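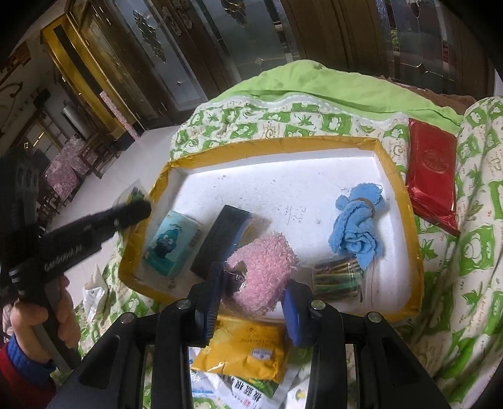 The Training Floor at Ernine

By the time the visitors have hung up their coats, the first operator at Ernine has finished her warm-up set and signed the sheet. The sheet records the tool number, the calibration offset and the time. Everything after that is handled by software.

Ernine collects manipulation data. Its operators perform ordinary household tasks with hand-held grippers, each fitted with a camera, and the recordings are used to train control policies for robot arms. The company opened its doors on November 1, 2025 to customers, suppliers and anyone who had filled out the form. Most of those who came build arms or write software for them.

The tour was led by Hiwot Feyisa, who runs collection. She started with the tool. The operator closes two fingers on an object, and the camera sees what a camera on a robot's wrist would see. Position is recovered from the video and an inertial sensor. Finger width is measured separately. No arm is present at any point in the recording, and this keeps the cost down: a full kit weighs less than a laptop bag and can be carried into a home.

"The arm is the expensive part and the slow part," Feyisa said. "We leave it out until evaluation."

Object choice takes up more of the staff's time than an outsider would guess. Rigid blocks are easy to grasp and teach a policy very little. The current list favors small goods in soft or slippery packaging: tissue packets, foil wraps, cloth, thin plastic bags, anything fuzzy enough to hide its own edges. Trays are packed with mixed items so that the fingers have to come in at an angle and work close to a neighbor. A foam tray is preferred to a metal one for early sessions, as it tolerates contact from the fingertips.

Surfaces are varied on purpose. Tasks are recorded on tables, floors, counters and beds. Patterned quilts are of particular interest. They give the tracking software plenty of features to hold on to, but they also make it harder for a policy to separate an object from what lies under it. A quilt also moves when pressed. Feyisa said that policies trained only on tabletop data tend to press too hard on bedding, and that the fix so far has been more bedding.

The present catalog holds 316 object types. An operator is expected to complete 236 accepted episodes in a week. Acceptance is decided in two passes. The first is automatic and rejects any episode in which tracking is lost or the finger width signal drops out. The second is done by a reviewer, who looks for hesitation, double grasps and objects released from too high.

For the demonstration, visitors were invited to try the gripper themselves. Results were mixed. The usual error was to watch the object directly and forget where the camera was pointing, so that the recording showed mostly tray. Trained operators keep the wrist low and bring the fingers up into view before they close. Feyisa puts the training period at around 800 episodes, after which rejection rates level off.

The afternoon was given to evaluation. An arm supplied by Boyer, running a policy called Bruvach, moved items out of a tray and into a bin. It handled boxed goods without difficulty. Cloth was slower. On two attempts with a plastic bag the fingers closed on the film, lifted it clear, and lost it before the bin. The engineers noted both and let the run continue. Bruvach was trained on 4,000 episodes, which Feyisa called a small set for the number of materials involved.

Questions from the floor were mostly about fingertips. The pads wear, and a worn pad changes the grip enough to affect the data. Ernine buys its pads from Justside and replaces them on a fixed schedule, with the batch number logged against each episode. A harder compound is under test. It lasts longer but slips on foil, and the company has not decided whether to adopt it.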